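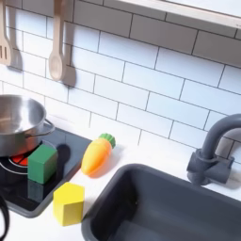

Fleltthorpe Play Kitchen – Product Page and Buyer's Notes

Item 2296. Light-wood finish, white countertop, tile-pattern backsplash, upper shelf, cooktop panel. Ships flat in two cartons. Utensils included. Food and blocks not included.

We sell nine play kitchens and I have put together every one of them, so forgive me if I don't call this one magical. The maker's own copy says it will "inspire a lifetime of cooking." It is a toy kitchen. It may get your kid to stir a pot for twenty minutes while you answer the phone, and at this price that is the question worth asking. My notes are below, with the complaints left in. – Aldana Iturra, play furniture buyer

The backsplash

I expected to dislike this. Most tile effects on toy kitchens are a sticker that lifts at the corner by the second birthday party. The white subway pattern with dark gray grout lines looks good in a living room, and the slight gloss wipes down easily. Crayon came off with a damp cloth. Ballpoint pen did not come off with anything I was willing to use near a child, so consider yourself warned.

The panel goes in from the back and has to be seated before the shelf. If you put the shelf on first you will be taking it off again. The instruction sheet shows these two steps in the wrong order. We have told Fleltthorpe twice.

The shelf

Pale wood, flat underneath, rounded along the front. The rounded front matters more than it sounds, as this is right at forehead height for a tall four-year-old. It will hold cups, a few boxes of pretend groceries and a small plant you will regret putting there. It isn't a step and it isn't a seat. The screws supplied for it are a bit soft, so use a hand screwdriver and stop when they are snug.

The cooktop

A glossy black panel with a white burner ring printed on it. The burner lights up red-orange and gets no hotter than any other small toy light. Some parents tell me they don't want a stove that glows, on the grounds that it teaches kids that stoves are fun. I see the point. My own view is that a glowing ring gives you something to talk about before they are anywhere near the real one, but if you disagree, leave the batteries out and the rest of the kitchen works the same.

The gloss shows fingerprints. All of them, all the time. If that sort of thing bothers you, look at the Robles kitchen, where the stove is matte and dull and always looks clean.

The pot

Stainless steel, with a rolled rim and a loop handle. This is the best thing in the set. There is no sharp lip to catch a finger, and it makes a proper pot noise when it hits the floor, which you may count for or against it. It goes in our dishwasher at the store. The maker says hand wash only, so if you copy me and it spots, that's on you.

It is open at the top and takes ordinary play blocks without trouble. I mention it because we get asked whether people need to buy the matching food. You don't. Cubes make perfectly good soup, and most families already own a box of them. The Citix felt vegetable set fits too, but it costs more than it should and the carrots go fuzzy.

The utensils

A wooden slotted spatula and a wooden spoon that hang against the backsplash. The spoon has a long, narrow handle and an oval bowl, and it looks like something out of a grown-up's drawer. Both are plain wood with no paint to chip. I'd have liked a ladle. Kids keep trying to serve with the slotted one.

They do go missing. Replacements are sold as a pair only, and there is usually a wait.

Putting it together

The box says thirty minutes. It took me an hour and ten, alone, with a cup of coffee and a decent screwdriver. Waraporn Srithong on our floor team did it in fifty, and she had done it before. Sort the hardware by length before you begin, since two of the bags look alike and only one of them is right for the countertop. Use the anti-tip strap. It is in the small envelope taped inside the bigger carton, and people throw that envelope away more often than I like to think about.

Things I would change

The countertop is white, and it stains if beet juice or markers sit overnight. The cooktop takes up a good share of the left side, so two kids cooking together will bump elbows. The battery door needs a screwdriver every time, good for safety and bad for patience. And the smell out of the carton is noticeable for a couple of days. Open a window.

What customers wrote

"Sturdier than I thought it would be. The light on the stove is the whole attraction as far as my son is concerned." – Lautaro Barrientos

"Nice looking, but the directions are a mess. Took off one star for that and one for the missing cam lock, then gave one back when the store mailed me a new one." – Áine Foley

"We had the Ikcombe kitchen before this. That one had more doors and this one has better dishes. My daughter does not care about doors." – Pin-yu Kuo

Price and delivery

$209, or $200 if you pick it up at the store and carry it out yourself. The pair of cartons is heavy enough that you'll want a second person. Local delivery covers the ground floor only. We do offer assembly, but read the section above and decide whether your Saturday is worth the fee.

Returns are accepted for 30 days on unopened cartons. Once it is built we will replace a faulty part but we won't take the kitchen back, no matter how nicely you ask.

Spare parts

Countertop panel, backsplash panel, shelf with screws, cooktop panel with light, pot, utensil pair, hardware bag. Quote item 2296 and tell us which carton the part came in. The next parts delivery is due in November.

Page last checked October 30, 2025.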